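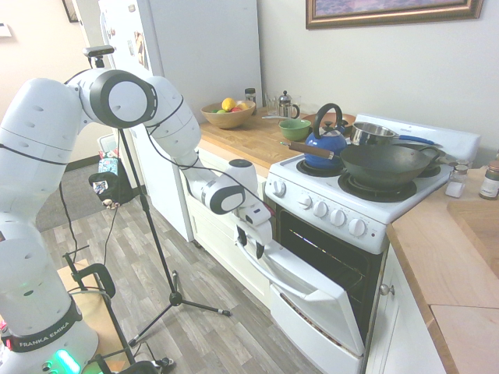 Figure 3.1 A white electric stove with its oven door open.

Chapter 3
Heat in the Home

Most homes use more energy for heating things than for anything else. Air is heated in winter, water is heated all year, and food is heated two or three times a day. In Chapter 2 you learned that energy is measured in joules and that power is the rate at which energy is used. In this chapter you will apply those ideas to heat and to the ways it moves from one place to another.

Heat always flows from a warmer object to a cooler one. It can travel by conduction, convection, or radiation. In conduction, heat passes through a material or between materials that touch. In convection, it is carried by a moving liquid or gas. In radiation, it crosses open space, as sunlight does.

All three take place in an ordinary kitchen. A coil burner conducts heat to the bottom of a pan wherever the two touch. Water in the pan rises as it warms and sinks as it cools. An oven element radiates heat to the food and the oven walls, and the air between them circulates. 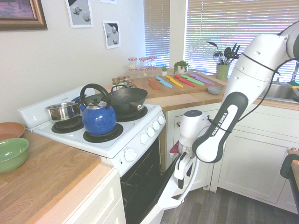
Figure 3.2 Coil burners with a kettle, a wok, and a steel pot. The front-left burner is not in use.

The base of a pan matters. A flat base touches more of the coil than a curved or warped one, and more heat reaches the food.

Case Study: The Rumstead Houses

Weidong Fan, an engineer in the town of Rumstead, kept energy records for two houses of the same size through one winter. The first house had no attic insulation and used 3333 kilowatt-hours for heating. The second was well insulated and used 1225. We will return to these figures in Section 3.4, where you will work out how much heat was lost through each ceiling.

Key Terms
conduction
convection
radiation
insulation
thermal conductivity

Before You Read
Make a list of the objects in your home that are meant to give off heat. Next to each one, write the main way you think the heat leaves it. Keep the list for the review at the end of the chapter.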